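Edit room notebook, Manninen series, episode 8
2 Jun 2022

Picked up at the hearing section, timecode as per January assembly. The old cut opened on the 911 call and went straight to the arrest, and the network note was that viewers have no idea who the Gruritz family are by the first break. Moved the call down to the end of act one. Act one now starts with the sister's interview, the long answer about the boathouse, then the home video. Runs 50 seconds over. Left it over for now.

Checked the narration against the court file again. Page 127 of the transcript has the neighbor saying she heard the truck "before the news," and our script says "around midnight." She never gives a time. Changed the line to "late that evening" and sent it to legal for a look. The script also calls the second statement a confession. It is a statement. He admits to moving the car and nothing else. Fixed in both places it comes up, and in the episode blurb. 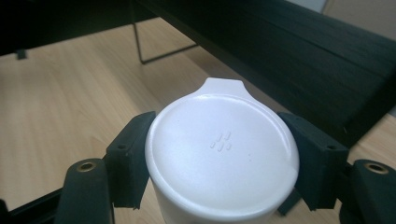

Tamsin Nepia
Assistant editor, documentary

Audio on the detective's interview is worse than I remembered. There is a hum under the whole second card and it gets louder when he leans back. Tried the usual notch, which took out the hum and some of his voice with it. Put the original back and flagged it for the mix. If the mixer can't save it we use the lav from the first card for the short answers and put a caption on the long one.

Exhibit stills: the county sent the scans at last. File 3623 is the receipt from the Dukasik hardware store and it is readable, card number and all. Needs a blur before anyone outside this room sees it. The export that went to the composer on Monday has the unblurred version in it, my mistake. Asked him to delete it and sent a replacement. He has confirmed.

Reenactments. Bronwyn watched the kitchen shots with me and we both think there are too many. The hand on the door handle is used three times. Kept the first one and replaced the other two with the road at night and the exterior of the courthouse. The slow-motion glass is gone. She wants to keep the shot of the phone ringing on the counter, and I'd lose it, so it stays in until the producer has seen it both ways.

The bigger problem is the boyfriend. He is named in the old cut as if he were a suspect right up to act four, when he was cleared within two days. It makes a good act break and it isn't fair on him. He was nineteen and he still lives in the town. Tried a version where the detective says he was cleared as soon as he is introduced. The act break is weaker — we go out on the sister saying "I didn't know what to ask" — but I think it holds.

Bronwyn's note, copied from her email so it doesn't get lost: "Keep the clearance line early. If they want suspense, get it from the missing car, we have four days of that and use none of it. B. Tomoana."

She is right about the car. We have the search party tape and the pilot's interview, both logged and neither in the timeline. Pulled selects from the pilot. The best part is where he describes flying over the reservoir twice and seeing only reflections the first time. Dropped it at the top of act three with no music.

Backup drive from Brorex threw an error on the nightly copy. Ran it again by hand and it finished. Left a note on the drive. Do not wipe the camera cards until there is a second clean copy.

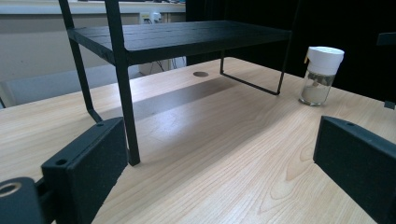 Still to do

Blur check on every exhibit still, all acts.
Act one, find the 50 seconds. Start with the home video.
Ask legal about the neighbor line and the word "statement" in the trailer.
Confirm spelling of the judge's name from the docket, lower third has it two ways.
Get the release for the search party tape. The one on file covers the stills only.
Send both versions of the phone shot to the producer.
Closing cards: the appeal date is wrong in the last one. Correct date is in the transcript folder, second document.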